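Canvas totes and how to stop them going floppy

wattlebird_11
Morning all. I've ended up with far too many canvas totes (14 at last count, how does that even happen?) and I'd love to know how you lot store and wash yours. My favourite has gone all soft and won't stand up for love or money, especially once there's a lunch in it.

patnesspat
Oh, I'm the same! Cold wash, inside out, hung by the bottom hem so the handles don't stretch. I've done my Trusano one that way for 3 years and the colours are still lovely. 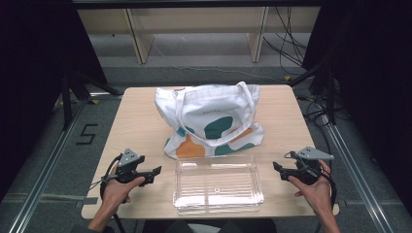

My blobby one in teal and orange, with the clear tray in front.

The tray goes in the bottom, by the way. It's a shallow ribbed one, and it gives the groceries something flat to sit on.

gumnut_jo
Sorry Pat, I can't agree on the tray. I tried a Flastex one and the corners rubbed right through the canvas by April. A folded tea towel does me nicely and you can chuck it in the wash with the bag.

patnesspat
Fair enough, though mine has been kind to the bag so far! Maybe yours was a tight fit?

gumnut_jo
Could be, it was a bit of a squeeze getting it in.

wattlebird_11
Thank you both, what a friendly bunch. I'll try the tea towel first as I've got a drawer full of them. Does anyone iron theirs, or is that going too far?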